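Chapter 7

When the Robots Come to Your Bench

Before you start

By the time you reach the end of this chapter you should be able to say which parts of a job have changed when a machine arrives, who in the building feels the change first, and what a sensible manager would have asked them beforehand. You'll want Chapter 4 (on shifts and pay grades) fairly fresh in your mind. If you skipped it, go back and read the section on job titles at least, as I lean on it quite hard from here on.

7.1 My first week at Skengate

I spent most of one October in a workshop in Skengate, on a trading estate with a very good bacon roll van and a very bad car park. The firm is called Bikis. It puts together small mechanical parts for other companies, mostly things you would never notice unless they broke, and when I turned up it had 26 people on the shop floor and a good deal of nervousness about what was coming.

What was coming was a set of robot arms. The firm had bought them to do some of the light bench work: picking up a part, holding it steady, passing it across, fitting a peg in a hole. I'd been asked to watch the change and write about it. I had read plenty about automation by then (I'd even taught a course on it!) and I arrived with a notebook full of questions about job losses. I asked them all on the first morning. People were polite, answered them, and then started talking about something else entirely, which was where everyone was going to stand.

I mean that quite literally. The old benches had been set out so that people worked facing one another in pairs. The new layout had the arms on the benches and the people alongside, side on to each other. You could still talk, but you had to turn your head to do it, and most of the assemblers had been chatting across the same bit of table for years. I hadn't one single question in my notebook about that.

So I tore the page out and started again, and this chapter is more or less what came of it.

7.2 A job is a bundle

The idea I'd like you to carry through the whole chapter is a simple one. A job is a bundle of tasks, and machines take tasks out of the bundle one at a time. They very seldom take the lot.

Let's use a bench assembler at Bikis. If you'd asked the office what an assembler did, you'd have been told "puts parts together". I sat next to one for a whole Wednesday and wrote down everything I saw, and the list ran on to a fourth page. There was fetching parts from the store, and checking them against the sheet. There was throwing out the bad ones, which sounds quick until you see how much turning over in the fingers it takes. There was the fitting itself. There was wiping down, labelling, finding a better pen, telling the person on the next bench that the latest batch felt stiff, showing a newer starter how to hold the driver, and answering the phone when the supervisor was out.

The arms were bought to do the fitting. That's one task. It was also the one on the job advert, the one the pay grade was tied to and the one people named when their children asked what they did all day. You can see why taking it out of the bundle matters more than its share of the minutes would suggest.

Key term: task bundle. The full set of things a worker does in the course of a job, including those that appear in no written description of it.

Try this for yourself before reading on. Pick a job you've done, even a Saturday one, and write the advert for it in a single line. Then write down everything you did on one ordinary shift. Keep both pieces of paper, you'll need them in 7.6.

7.3 What goes, what stays, what turns up

I find it helps to sort the tasks into three heaps.

The first heap is what goes. At Bikis this was the repeated fitting on the simplest parts. Several people were glad to see the back of it. Sore thumbs and stiff wrists came up in nearly every chat I had, and one woman told me she'd given up knitting because of hers. Others missed it. There's a rhythm to doing the same small thing well, and you can think about your holidays while you do it.

The second heap is what stays. Odd jobs stayed, and short runs, and anything bendy or fiddly, and anything a customer had changed their mind about. The trouble with this heap is that it is made of all the awkward bits. When the easy parts go to the arm, the person's day gets harder on average, even though nobody has given them a new duty. I heard this put in quite a few ways, some of them not fit for a textbook, but the gist was that the breather had gone. The simple parts had been the rest between the hard ones.

The third heap is what turns up. People forget this one all the time, and I forgot it myself. Someone has to lay the parts out where the arm can get at them. Someone has to notice when it has picked one up crooked. Someone has to change the fingers when the pads wear, clear the bench at the end of the shift, and decide at ten to five whether a fault is worth ringing up about or can wait until morning. All of this was new work and in the first few weeks it belonged to no one in particular, so it went to whoever was kindest. You'll have met that arrangement in other places.

Key term: residual work. The tasks left to people after others have been automated. It is often harder per hour than the work as a whole used to be.

7.4 Who gets asked

Bikis did one thing rather well and one thing rather badly, and I'd like to be fair about both.

The good thing first. Before the arms went live the firm brought in a small training outfit, Mellex, who ran their sessions on the shop floor at the real benches, with the real parts, in working hours. I've sat through so many training days in hotel function rooms that I could have cheered. People learned to stop the arm, move it by hand and start it again, and they learned it with their friends watching, so there was a lot of laughing and not much fear left by the second afternoon.

The bad thing was the targets. A figure was set for the new benches before anyone had worked at one: 1177 parts a week for each arm. I asked where it had come from and was shown a spreadsheet. It was a very tidy spreadsheet. It assumed the parts would always be laid out ready and that laying them out took no time at all. In the third week the best bench managed more than 400, and the people on it had worked like mad.

Now, was that a failure of the machine? I don't think so. The arm did what it had been sold to do. The sums had left out the third heap, and the assemblers could have told anyone that in five minutes over a cup of tea. They hadn't been asked. When the number was missed, it was their names at the top of the sheet, and I think that did more harm to feeling on the floor than the arms ever did.

The target was changed in the end, after a fairly loud meeting. We'll look at how it was reset in 7.5, and you'll work through the sums yourself.

7.5 and onwards: how the rest of the chapter goes

Section 7.5 deals with counting. We take the Bikis target apart, put the missing minutes back in, and see what a fair figure would have looked like. There's some arithmetic but nothing you'd need more than a phone for.

Section 7.6 is about pay and grades. If the task your grade was built on has gone, what are you being paid for? This is where your two pieces of paper come in.

Section 7.7 moves to a second workplace, the Sumampouw bakery, where the packing line was automated over one summer. It's a bigger site, with 177 people across the shifts, and they went about it in quite another way. The night shift there wrote its own rules for when a person could overrule the machine, and the rules are printed in full. I like them very much and I'd be curious to know whether you do.

Section 7.8 is on learning the trade. At Bikis new starters had always begun on the simple parts and worked up. Those parts now go to the arms, so where does a beginner begin? I don't have a neat answer, and the firm was still arguing over it when I left.

A word on how to read all this

You'll notice I'm not telling you whether automation is good or bad. I get asked at every open evening, usually by a parent, and I always end up asking back: for whom, at which bench, on which shift? It sounds like dodging. But I've met people whose wrists have stopped hurting and people who dread Mondays, and they worked a few feet apart.

I'd also ask you to go and look. Lots of writing on this subject is done from a long way off, with big numbers and a stock photo of a shiny factory. A working bench with robots on it is a much more ordinary sight. There are tools lying about, there's a roll of tape somewhere, there are cables, there's somebody's pouch on top of a pile of cases. If you can get yourself into a workplace for even half a day, do, and take a notebook. Draw the bench before you write anything. Mark where the machine is, where the person stands, and what each of them has to reach for. I've kept all my own bench drawings and they've taught me more than my interview notes, dreadful as the drawing is.

Keep your sketch with your two lists, and have all three beside you when you start on the sums in 7.5.
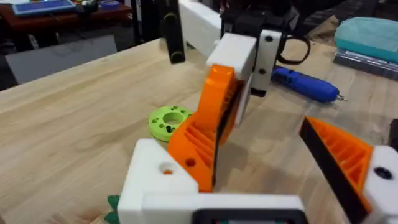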